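Trade Notes > Site Visits > Clindbridge terrazzo works

The works occupies two linked sheds on the east side of Clindbridge, with the aggregate bays under a lean-to along the back wall. Visitors sign in at the weighbridge. The October tour starts at the bays and follows the material through to dispatch, a walk of around 40 minutes.

Chips are bought in by size and stored by color. The marble comes washed, and a sample from each load is sieved again before it is released. Loads with too much dust go back, as dust takes up water and weakens the paste. The standard floor tile, sold as Zukari, uses a gray cement base with mixed light and dark chips.

Mixing is done in 2 pan mixers, one for gray cement and one for white. The dry materials go in first, then pigment, then water by meter. The operator checks a handful from every batch by squeezing it. A meter reading alone was not considered enough, because the chips hold different amounts of moisture through the year.

Tiles are pressed face down in steel molds in 2 layers, a face mix and a drier backing mix. The press was running during our visit and was loud enough that questions had to wait for the curing room. Fresh tiles are racked on edge in humid air before grinding. We were not allowed past the yellow line at this point.

Grinding is wet throughout. The line runs from coarse to fine heads, with a grouting station after the first pass to fill pinholes. Slurry drains to a settling pit, and the water is pumped back to the heads. The pressed solids are taken off site by Trundenden, which uses them as fill.

Finished tile is checked for thickness, flatness and edge damage. Chipped edges are the most common reject. Some of the rejects are laid in the works' own back rooms, where the floors have had years of ordinary use and can be compared with new stock. 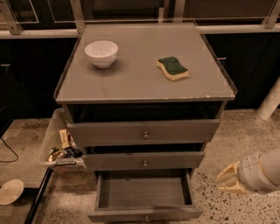

Sealer came up more than any other subject in the questions afterward. The works ships its tile unsealed and recommends a penetrating type, applied after the joints have cured. Surface coatings are discouraged on floors with regular traffic. For daily cleaning the advice is a neutral cleaner and clean rinse water. Vinegar and other acids etch the marble chips and leave dull spots that have to be reground.

The last stop is the sample room. The Cù range, with larger chips in a white base, is poured as slab and cut to order, so lead times are longer than for pressed tile. Sample pieces can be taken away. Parking is on the gravel strip opposite the gate, and safety shoes are required beyond the weighbridge.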